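Open day at Soylu, quick notes before I forget everything

May 13, 2018

Typing this fast, laptop on my knees, train back from Potamwood. Went to the Soylu open day. Been meaning to go since last July when they had the first one and I missed it because I got the date wrong. Got the date right this time. Went to the wrong door instead, but fine.

So, Soylu. Small robotics outfit, Dromdale side of the river, upstairs in an old building with 1886 carved over the entrance. Lovely stairs, no elevator that I could find. You come up out of all that brick and then it's white walls, white tables, cables on the floor and a big screen on the wall with pink slides. Lots of Chinese on the slides. I can't read it. Should have asked for the handout.

The thing I came for was the chemistry table. They call the project Flarnadis (no idea, didn't get a straight answer on the name, possibly there isn't one). The idea is a two-armed robot that can do the boring bench jobs. Move a tube from this rack to that rack. Pour into a beaker. Put things back where they go. No real chemistry, the liquids are colored so people at the back can follow along. Blue, red, a yellowish green.

I'd pictured something much bigger. The business end is just a pair of dark fingers, pointed at the tips, with a long slot down the inside of each one. I got a look at the view from the wrist camera and got weirdly fond of it. Everything comes at you between the two fingers, rack at the far end of the table, tubes standing in it.

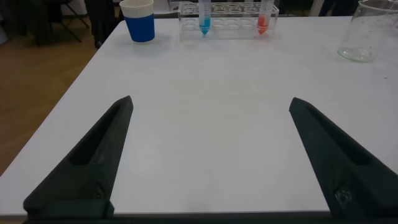 Why practice with test tubes when there are plenty of easier things to pick up?
Because a tube is fussy in a useful way. It's thin, it's see-through, it has to go into a hole not much wider than itself, and if you tilt it too far you've made a mess. A robot that can manage a tube has learned something about being careful, and that carries over to other small stuff.

That's more or less what I was told, by the way, cleaned up a bit. I was scribbling on the back of a parking receipt.

Things I liked, no order:

The pace. It's slow. I mean slow. One of the staff said the demo runs 10 minutes and I thought, for a few tubes?? But once you stop waiting for it to hurry up it's kind of restful. I stood there way longer than I'd planned and missed the talk on motors completely.

The cups. Paper cups, blue and white, same kind you'd get coffee in. I like that they don't bother with fancy props. There's a proper glass beaker and proper racks and then a paper cup.

How ordinary the room was. Potted plant, office chairs, a little cabinet at the back crammed with bottles and toys. I've been to trade shows where everything's roped off and lit up like a perfume ad and you leave knowing less than when you came in. Here people were working. People in T-shirts getting on with it, and you could walk up and ask.

Stuff I liked less. It was warm. The sign-in took forever, one clipboard for almost 40 people. And no coffee! Which with the paper cups standing right there felt a little cruel.

OK so the view from up top is the one that made it click for me. The head camera gets the whole table in one go, both racks, the beaker in the middle, a cup out at each end. From the wrist you only get a slice. I asked which one matters more and the answer was both, you want the wide one to know where things are and the close one for the last inch. Makes sense. I do the same thing when I thread a needle, lean back, then lean in.

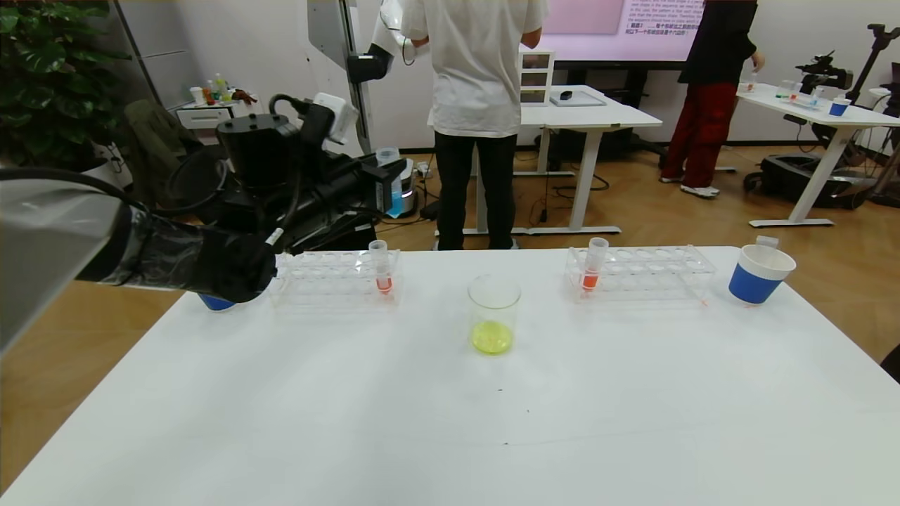

Flarnadis table at the Soylu open day, left gripper over the paper cup.

It wasn't the only table either. Another one off to the side with its own tubes and a blue cup, and a white arm on a tall pillar farther back. I wanted to ask about that one but there was a kid ahead of me with really good questions, much better than mine, so I mostly listened in. She wanted to know if it got bored. Fair.

My own big question was about spills. I've got 2 left hands and I used to work in a school lab years ago, so I know exactly how much ends up on the bench. Anyway the answer I got was that a spill is a nuisance but you learn plenty from it, and they keep paper towels under evry table. Good. Same system we had.

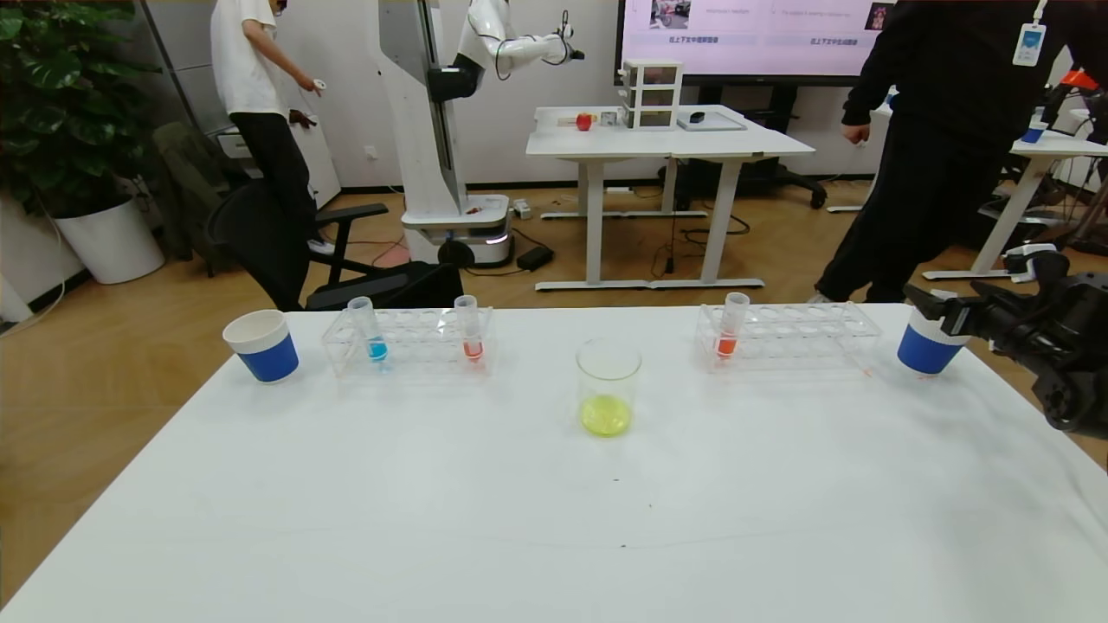 Can an ordinary visitor follow what's going on without a technical background?
You'll be fine, the demo is slow and the staff explain it in plain words. It helps to pick one object, a tube or a cup, and keep your eyes on it all the way through. Kids seemed to get the hang of that faster than the grown-ups did.

If you're thinking of going: street parking is bad, take the train and walk over from Potamwood station. Bring water. Go to the door under the carved date, not the green one round the side, that's a dentist. They were very nice about it.

Next one is supposed to be in July again, the sign-up sheet was by the stairs and I put my name down. Want to hear that motors talk. Also want to ask about the pillar one, and whether the fingers come off so you can swap them, which I only thought of on the platform.

More later maybe, this is my stop comming up and I can't find my other glove.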